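Tivarthorpe Kitchen Surfaces Collection
Data card, version 2

Maintained by: Odukoya Household Studies Unit
Contact: Musa Ajayi, collection editor
Last revised: March 18, 2022

Summary

The Tivarthorpe Kitchen Surfaces Collection records the use of small work surfaces in compact kitchens. It covers fold-down tables, counter extensions, shelf tops and the areas beside sinks. The present release contains 1656 entries from 33 kitchens. Each entry consists of one picture, a short surface record and a list of the items standing on the surface.

The collection is intended for persons who study storage, meal preparation and the layout of small rooms. It does not cover floor plans, plumbing or electrical fittings.

Contents of an entry

Surface record. Type of surface, finish, visible fixings, and the nearest fixed feature, such as a sink or a wall.

Item list. One line for each item on the surface. Food containers are listed by form first (can, jar, carton, bag) and then by contents where the label allows. Label artwork is noted when it is the only guide to the contents.

Neighboring features. Wall finish, faucet, shelves and ledges close to the surface. Items standing on these are not entered in the item list.

Of the 1656 entries, 1324 show a surface holding at least one food container. Fold-down tables are treated as a separate class, and annotators are asked to record the brackets wherever they can be seen.

A typical entry in the fold-down class concerns a table with a light wood-grain finish and rounded corners, set near a brown tiled backsplash with white grout. The item list has a single line: can, green label, cartoon pea pod, dark gray lid. Two screws are noted in the tabletop, and the two brackets under the front edge are recorded as cream-colored. The gray faucet and the white counter unit are entered as neighboring features.

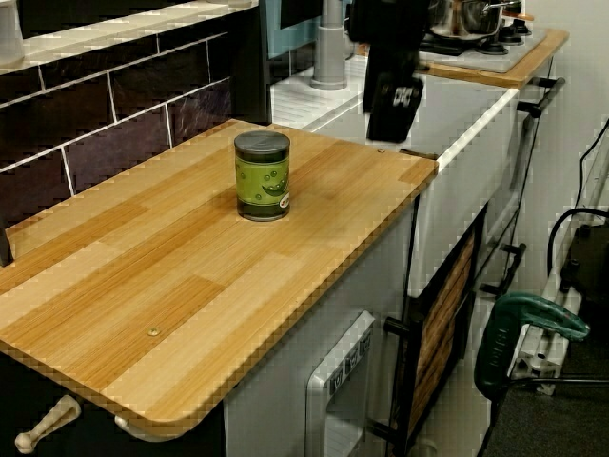
Annotation procedure

Entries were prepared in February by staff of the Unit using the Gedex form set. A second reader checked every entry in the fold-down class. In 66 entries the two readers disagreed on the type of surface; these carry the value "unsettled" in the surface field and have been kept in the release.

Colors are recorded in everyday words. Readers did not use a color chart, and users should not rely on the color fields for matching finishes.

Known limitations

Materials are recorded by appearance only. A surface entered as "wood-grain" may be solid wood or another material with a printed finish.

Contents of closed containers were not verified. Where a label is turned away or unreadable, the contents field is blank.

Terms of use

The collection may be used for teaching and noncommercial research. Published work should cite the collection by its full title and version number. Requests for other uses, and corrections to individual entries, should be sent in writing to the collection editor.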